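August 2025, evening

I promised myself to write after each session with the Tapia kit, and already I am behind. So tonight I sit down with tea and I write it properly, before I forget the details.

The kit came from Cernalness on a trial. We may keep it for 2 weeks, and after that we must decide if we buy it or send it back. The price is 2,000 dollars with the arm, the gripper and the small wrist camera. The software is called Hekgate and you pay for it separately every year, a thing I did not understand from the first offer. I had to read the page three times. Heriberto says that I read contracts like my grandmother read letters from the bank, and I take it as a compliment.

The unpacking was easy. The manual is less easy. It uses the word "home" for the resting position of the arm and also for the first page of the program, and I lost a good part of the morning because of this. I wrote it down for our review. The cable to the wrist is well made but it is short, and when the arm turns far to the left I do not like how it pulls.

Today we worked at the kitchen counter. Thaddeus wanted to begin with wooden blocks on the table, like in the lesson book. I said no, we are paying (or maybe we are paying) for a machine for kitchens, so let us see it in a kitchen. He agreed quickly. I think he was also tired of the blocks.

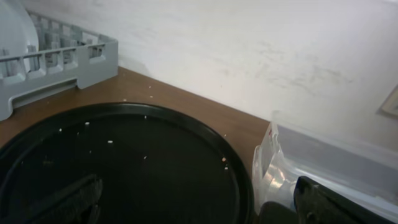
Nornham Home Robotics Club

I looked for a long time at the view from the wrist camera, with the gripper close over the clear container. The black lid comes out better than I feared. The white crumbs on it are very sharp, and I can see also the ones on the wood by the wall. The clear plastic worries me more. It has bright reflections and the wall shows through it, so even for my own eyes the side of the container is not a simple thing to follow. The offer from Cernalness says "works with everyday kitchenware," and clear boxes are for me very everyday. I will write to them and ask how Hekgate finds the edge of such a box. I want an answer from a technical person, not again the brochure.

Another thing I noticed is how much of the picture the gripper takes for itself, down in the right corner. Thaddeus thinks this is normal and that one gets used to it. Perhaps. I would like to be able to tilt the camera a little, but I did not find in the manual if it is permitted, and I don't want to break the guarantee on a thing that is not ours.

We stopped at 7 because Heriberto had to drive home. He is for buying. Thaddeus is for buying if they include the first year of Hekgate in the price. I am still undecided, and I told them so.

For next time: bring the longer screwdriver, print the page about the speed limits, ask about the cable. Also buy tea for the club, the box is finished.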